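Bitach Lab Shows New Training Method for Two-Arm Robots, Using an Ordinary Whiteboard

TUDLOW, March – The Bitach Robotics Laboratory at Tudlow Institute presents today a new method for teaching small robots with two arms. With this method, named Andari, a robot can learn a long task from 40 demonstrations by a human operator. The earlier method of the same laboratory needed 193 demonstrations for the same task.

The task chosen for the study is the cleaning of a whiteboard. For a person it is very simple. For a robot it is more difficult, for the board is light and it slides when one arm pushes on it. One arm must keep the board in place while the other arm wipes, and the two arms must agree on the moment when each of them moves.

"We wanted a task which everybody understands in one second," said Chia-hao Tam, who leads the project. "If there is still ink on the board, you do not need a specialist to tell you the robot has failed."

All work is done in a closed cell with gray walls. The two arms are fixed on the same aluminum rail at the front, and the board lies flat on the white floor of the cell, where both grippers can reach it.
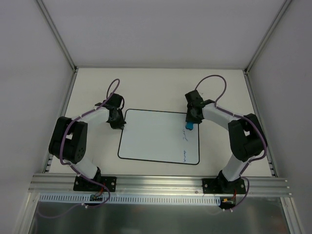 The two arms at the whiteboard in the Bitach cell, with short marks in blue marker along the right side of the board.

The Andari method divides each demonstration into short pieces at the moments when a gripper closes or opens. The robot then learns every piece separately, together with a small model that decides which piece should come next. When a piece goes wrong, for example when the eraser is dropped, the robot can go back to the piece before and try it again. It does not need to start the whole task from the beginning.

"Before, our policy was always looking at the complete movement, and one small error was enough to lose everything," explained Sun-ja Shin, first author of the study. "Now the robot has a place where it can return. For me this was the most important change – more important than the smaller number of demonstrations."

The team tested the method in 443 trials. The position of the board, the position of the eraser and the amount of writing were changed between the trials. In some trials the writing was only a short mark near the border, in others it covered larger parts of the board.

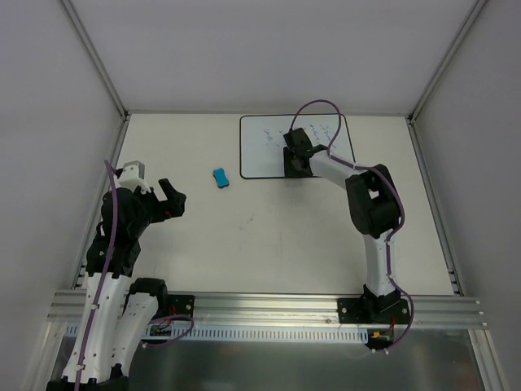

Blue writing on both halves of the board, with the eraser lying on the floor of the cell to the left of it.

The most frequent problem in the trials was the picking up of the eraser. When it lies at an angle, the fingers may touch only one corner and push it away. Chae-won Min, who was responsible for the tests, reports that the team has collected extra demonstrations for these angles and that they will be part of the next version.

The laboratory will also make its data available. The collection contains 1706 recorded pieces of movement with camera images and the joint positions of both arms. It includes the failed attempts. Other groups can use the data without cost for research and teaching.

The study was done in cooperation with Yip, a company which develops control software for small robot arms. "Our customers often have no time to record hundreds of demonstrations," said Natália Doležal, head of research at Yip. "We will now examine how the method works with other tools and with softer objects, such as cloth."

About the Bitach Robotics Laboratory
The Bitach Robotics Laboratory is a research group of Tudlow Institute. It studies how robots learn from human demonstration, with special interest in low-cost arms.

Press contact
Jin-sol Jang, Communications Office, Tudlow Institute
Requests for the data and for laboratory visits are received at the same office.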